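Senum Robotics Club: arm station check, 8 Oct 2026
Task: Table Clearing (Porkonia round)

Okay team, I did the walk-through before practice and added my rambling notes as usual. Please read them before you touch anything!

E-stop reachable from both seats: OK. I hit it 3 times and the arm quit every time, so I'm happy.

Base bolts: OK. One took a quarter turn. Let's put this on the weekly list, it did the same thing back in January.

Joint covers and status light: OK. Blue light on.

Gripper housing: OK, no cracks. Jaw pads are getting shiny though, and I've ordered two from Gedico.

Gripper cable: NEEDS WORK. It loops up off the housing and over the tabletop, and I want it clipped before we run any of the wide sweeps. I know, I know, I say this every time.

Props: OK. Ketchup bottle on the clear plate, banana peel next to it, strawberry, orange slice, bowls and cups set out.

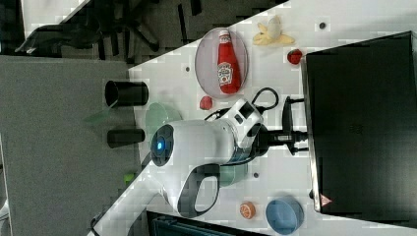 Li asked whether the monitor could slide back a bit, as the wrist comes pretty close to it on the strawberry pick and the judges take points off for any contact at all. Fair question, and yes, let's do it! I'd also like the speed limit left at the practice setting until the new spot is taped down and saved in the config (profile 256, please, the old 711 still has last year's table in it).

Chairs and bags clear of the reach zone: RECHECK right before power-up. Chairs wander.

Log sheet signed: not yet. Whoever clips the cable signs it, then leave it in the tray by the charger.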